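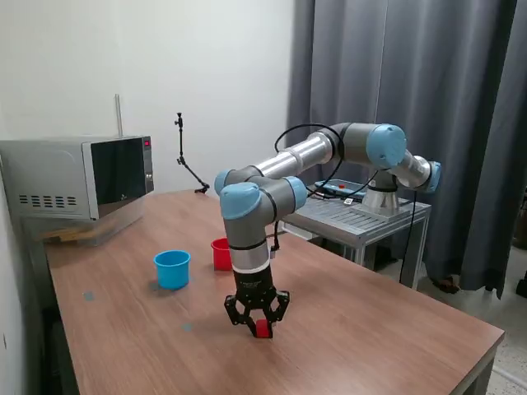 Slide 1. Opening and welcome

Good morning, and thank you to the Briltdale Public Library for the use of the hall. My name is Elli Kiiskinen, and I speak today on behalf of the Clumard Office of Water Services. The subject is household leaks: how they are found, how they are billed, and what the Office will do differently from December.

Pause here for latecomers. The side door sticks and people tend to enter through the back.

The talk runs 30 minutes. Questions on individual accounts should be held until the end, when two members of the billing staff will be at the table by the coat rack. Account details are not to be discussed from the floor.

Slide 2. Why the Office is raising this now

Over the past year the Office received 450 requests for a bill adjustment from the Briltdale and Dandar service areas. Most of them concerned water that had passed through the meter and was never knowingly used. Under the present rules, the customer is responsible for all water on the house side of the meter. The rule is not changing. The way in which customers are warned, and the relief available to them once a repair has been made, are changing.

Do not read out the breakdown by street. It was removed from the slide at the request of the Dandar residents' association, and the association will have members present.

Slide 3. Where the water goes

The toilet is the most common source of a hidden leak in a private home. A worn flapper lets water pass from the tank to the bowl without much sound, and it may do so for months. Next come outdoor faucets, irrigation lines and the pressure relief valve on the water heater. The buried service line between the meter and the house is a less frequent cause, though it accounts for the largest bills.

A leak that drips only at certain hours is often a matter of pressure. Pressure in the mains rises at night, when demand is low, and a valve that holds during the day may let go after midnight. Customers who have checked a fixture at noon and found nothing should check it again before going to bed.

If asked about the hill section of Dandar: yes, pressure there is higher than in the valley. A reducing valve on the house line is recommended. It is the property of the owner and should be looked at by a licensed plumber.

Slide 4. Reading the meter

Hold up the sample meter lid. Pass it to the front row.

The meter is in a covered box, usually near the sidewalk. Lift the lid with a screwdriver and look inside before reaching in, as the boxes attract spiders and the occasional wasp nest. On the face of the meter there is a row of numbers and a small triangle or wheel. The small triangle is the leak indicator. With every faucet and appliance in the house turned off, it should be still.

For a slow leak the triangle may not appear to move at all. In that case, write down the full row of numbers, use no water for two hours, and read the numbers again. Ice makers and water softeners must be off during this time. A softener that runs its cycle in the middle of the test has sent more than one customer to a plumber without cause.

Once a leak has been confirmed, close the main valve to the house and repeat the test. If the numbers continue to climb, the leak is between the meter and the house. If they stop, it is indoors, or on a line that branches off after the valve.

Allow time for this slide. At the Bodnár Street session it was the part people photographed, and several asked for it to be put back on the screen.

Slide 5. The dye test

Remove the lid of the toilet tank and set it somewhere safe. Put 6 drops of food coloring in the tank and wait without flushing. Color in the bowl after fifteen minutes means that the flapper or its seat is leaking. Flush afterward, so the dye does not stain.

Replacement flappers are sold at any hardware store. The old one should be taken along, as sizes differ. The Office does not endorse a particular make.

Dye tablets are available at the table. One packet per household, please.

Slide 6. What changes in December

First, the leak notice. At present a notice is mailed when a quarterly reading is well above the customer's normal use, and by then much of the water has been lost. From December, meters in both service areas will be read monthly, and a notice will go out by mail and, where the customer has signed up, by text message. Customers who wish to receive the text message must give the Office a current phone number. The form is in the packet.

Second, the adjustment. A customer who repairs a leak and sends proof of the repair may have the excess charge reduced by half, up to a limit of 200 dollars. Proof may be a plumber's invoice or a store receipt for the parts, along with a short signed statement of the work done. One adjustment is allowed per account in any two-year period.

Third, payment plans. A customer who cannot pay the remaining balance at once may spread it over several bills with no late fee, provided that the request is made before the due date.

Stress the due date. Repeat it if necessary.

Slide 7. What is not covered

The adjustment does not apply to water used for filling pools, to irrigation left running, or to a faucet left open. It does not apply to vacant property unless the owner had asked for the service to be shut off. Damage to floors, walls and belongings is a matter for the customer's insurer.

There is likely to be a question about rental property. The account holder is the one who may apply. Where the tenant holds the account, the tenant applies, and the landlord's receipt will be accepted as proof.

A second likely question concerns bills from before December. The board has decided that the new terms will not reach back to earlier bills. Those remain under the old rules, and pending requests will be answered in writing. Please do not speculate on how any pending request may be decided.

Slide 8. Shutting off the water

Every adult in the home should know where the main valve is and be able to turn it. In older Briltdale houses it is commonly in the basement on the street side. In Dandar it is more often in the garage or beside the water heater. A valve that has not been turned in years may be stiff. It should not be forced with a wrench, and a plumber can replace it at modest cost.

The valve inside the meter box belongs to the Office. Customers are asked to leave it alone and to call the emergency line, which is answered at all hours. The number is on the magnet in the packet.

Slide 9. Thanks and questions

Thank the library staff and the Dandar residents' association by name of the organization only.

Leave the emergency number on the screen during questions. Packets in large print are in the second box, under the table.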